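Teleop demos in sim: bottle in the sink, wrist angle problems

Posted in Teleoperation and Demonstration

tallgrass_ee
I'm recording demonstrations for a simple task in simulation. The arm has to pick a small bottle out of a sink and set it upright on a cabinet. I drive it with a 6-axis mouse, one hand on the mouse and the other on the keyboard for the gripper. The recorder is Nunditz with the default settings. We need 400 good demos and I have 27 after two evenings.

The grasp goes fine most of the time. The trouble is the lift. The faucet spout hangs over the back of the bowl, and if I come straight up I hit it with the wrist or the fingers. If I pull forward first, the bottle drags on the stone and turns in the grip. I also run joint 6 close to its limit because of the way I approach.
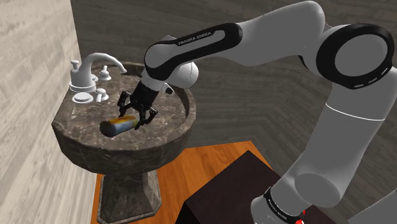 Demo 17, just after closing the gripper. Panda arm, bathroom scene.

Should I change the scene or my driving? I can move the sink, but the other people on the project already have runs with it in that spot.

moldline
Leave the scene alone. If you move the sink your data won't match theirs and you'll be sorting that out for weeks.

Your bottle is lying nearly flat and you're working right by the spout. Before you close, push it toward the front of the bowl with the side of a finger, back off, then grasp. It adds a few seconds per demo. I did all my basin tasks this way in May and stopped hitting the faucet.

quarter_turn
I disagree with the push. You're teaching the policy a contact step that it doesn't need and that is hard to copy. Small cylinders roll. In half of your demos it will go where you want and in the other half it will roll back, and then you have recovery motions mixed in with everything else.

Rotate the gripper before you go down. Pick a wrist angle at the start where joint 6 has room both ways and hold it through the descent.

moldline
Recovery motions are good data. A policy that has only seen clean grasps has no idea what to do when the bottle moves.

quarter_turn
Sure, if there are enough of them and they look alike. With 27 demos they're noise.

tallgrass_ee
I tried both last night. Pushing works but I'm not consistent at it, and on two runs the bottle ended up against the wall of the bowl where I couldn't get a finger behind it. Turning the wrist first is easier to repeat. I still clip the spout about one time in five on the way out.

pelham_b
Check your controller frame. Nunditz drives in the base frame by default, so "forward" on the mouse is forward from the robot's base and has nothing to do with where the gripper points. For sink work I switch to the tool frame after the grasp and back out along the approach line. It's under Input > Reference. You can bind it to a key.

Also cut the translation gain. Most people leave it too high.

sandbar9
Has anyone done this by kinesthetic teaching on a real arm and then replayed it in sim? We have a real Panda at work and a cheap sink from a salvage place. Guiding it by hand seems a lot faster than a mouse.

quarter_turn
It is faster, and you feel the contact, so people don't jam the fingers into the bowl. But your hands are in the camera view, so the images are no use until you replay the joint trajectory. Then the replay has to match the sim contacts, and with a loose cylinder it won't. Fine for reaching and for drawers. I wouldn't do it for this.

sandbar9
OK. What about a leader arm?

pelham_b
I used the Sodby leader for a while. Better than a mouse for anything with wrist rotation. You feel your own joint limits coming, so you don't end up where the first poster is. No force feedback on the one I had.

moldline
Seconding the leader arm if there's budget. For anyone stuck with a mouse – take breaks. My demos from the last half hour of a session were always slower and I ended up throwing most of them out.

tallgrass_ee
Update. Tool frame after the grasp, gain down by half, wrist turned before the descent. I did a batch this evening and hit the spout once. Joint 6 stays well clear now. Demos are a bit longer than the old ones. Should I keep the first 27 or redo them?

quarter_turn
Redo them. The paths are different and you have plenty left to record anyway.

moldline
Keep the ones that didn't touch the faucet. It's still the same task.

tallgrass_ee
I'll put them in a separate folder and train with and without. Will post numbers when I have them.

Related threads
Renico gripper model: fingers sink into thin objects
Pasichnyk scene pack, list of known collision mesh errors
Nunditz recorder drops frames when the viewer is open
How long should one demo be?
6-axis mouse drift after an hour of use

Last updated: September 26, 2022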